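Gremora T2 Fixed-Frame Work Table, Dark Gray
Reviewed Apr 11, 2022

The Gremora T2 is a rectangular work table sold as a flat kit. It replaced a Goltby bench in my workshop in January, after the Goltby's top had sagged enough to rock a square. The T2 has been in use most days since then, mainly for small assembly, soldering and cutting gasket stock.

The kit arrives in two cartons. The first holds the top and the hardware bag, the second the legs, rails and a single cross brace. All parts were present. The manual is a folded sheet with clear drawings and one error: step 6 shows the short bolts going into the rear rail, which takes the long ones. Short bolts will catch two threads and feel tight, so check before loading the table.

Assembly took 53 minutes alone with a ratchet. The supplied hex key works but is slow on the inner bolts, where the rail leaves only enough room for a quarter turn.

Leave all frame bolts finger tight until the top is on. I tightened the frame first and had to back off four of them to line up the last two holes in the top. Once everything was pulled down, the diagonals of the frame matched to within the width of a pencil line.

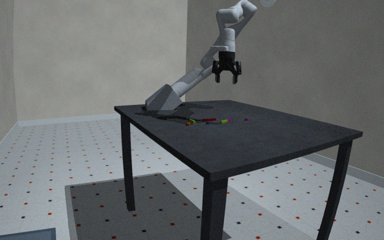

Flatness is good. A straightedge laid along the length showed a slight hollow toward the middle, too small for my thinnest feeler gauge to enter. Across the 600 mm depth there was no gap I could find. With a full toolbox at the center, the hollow did not change in any way I could measure.

Side-to-side stiffness is the weak point. The cross brace sits at the back only, and filing at the front edge moves the whole table. A second brace can be bought separately, and the front legs are already drilled for it. With it fitted, the movement is mostly gone - hard planing will still shift the feet on a smooth floor.

The surface finish is matte and does not throw back much light from an overhead lamp. It marks easily. Aluminum leaves silver streaks that come off with a plastic eraser, and flux residue needs alcohol. I tried Jibrin surface cleaner once and it left a shiny patch that is still there.

The leveling feet have a fine thread and good lock nuts. Their rubber pads are pressed on and one came off when I dragged the table. Contact adhesive fixed it.

The Zuvgate table in the same size has welded legs and no side movement, but it ships assembled and would not go up my stairs. For a room with normal door access I would choose the Zuvgate. For mine, the T2 with the second brace is adequate, and I have ordered a spare set of feet.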